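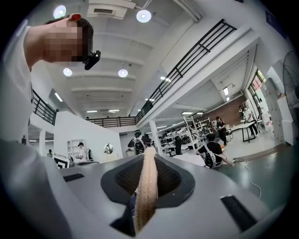
*Fig. 1. Main hall, ground level. Gripper body in the foreground with the mesh-lined pad at its center.*

**Skovdale hand-held gripper unit: progress report to the Endale fund**

13 Aug 2022

Status: running, on budget if you squint, one part late.

**What we said we would do**

The May report promised three things: get the pads on all units to a common standard, stop losing days to cable faults, and write a maintenance sheet that a new operator could follow without phoning us. Two are done. The maintenance sheet exists and is being followed, with phoning.

**Pads**

The pad insert is the part that wears, and it wears fastest on the side the operator favors. We had been replacing inserts when somebody complained, so quiet operators ended up with the worst pads. Inserts now come out at 3,000 grip cycles whether or not anyone is unhappy. The old ones go in a bag with the unit number written on it. We have a lot of bags.

Replacement takes 5 minutes once the recess is clean. Cleaning the recess is the job. Lint packs into the corners, and a new insert laid over lint sits proud on one edge and starts to lift within a shift. The sheet now says to brush, wipe, and let the recess dry before the insert goes down. An earlier version said "clean as needed," and it was found, in practice, never to be needed.

Notcombe supplies the inserts. The last batch of 130 was cut slightly long. We trimmed them by hand and asked for a credit, which has been agreed to in principle — the place where our credits from Notcombe generally live.

**Cables and power**

Most of the lost time in spring came down to cables on the floor: chairs rolled over them, feet caught them, and connectors took the strain. Each unit's lead now gets a tug test and a look at the connector at the start of every shift. We have also written down which power strip feeds which station, a fact previously held in people's heads in several versions.

Overhead drops would be better. The quote from Bansal for running them came to $786 per station, and we'd like to discuss it before the next payment rather than after the next broken connector.

**Calibration**

Each unit is zeroed with the jaws closed on the reference block, then checked again after any pad change. Skipping the second check gives a small offset that looks exactly like a tired operator. We blamed the operators for most of June. They have been told, and were gracious about it.

**Late**

The spare trigger springs. They were ordered in May, confirmed, and confirmed again. Until they arrive we are taking springs from the unit on the repair shelf, and it is getting lighter.

**Next period**

- Fit the springs, assuming springs
- Decide on the overhead drops
- Put the maintenance sheet up at each station, laminated
- Settle the Notcombe credit and log it against consumables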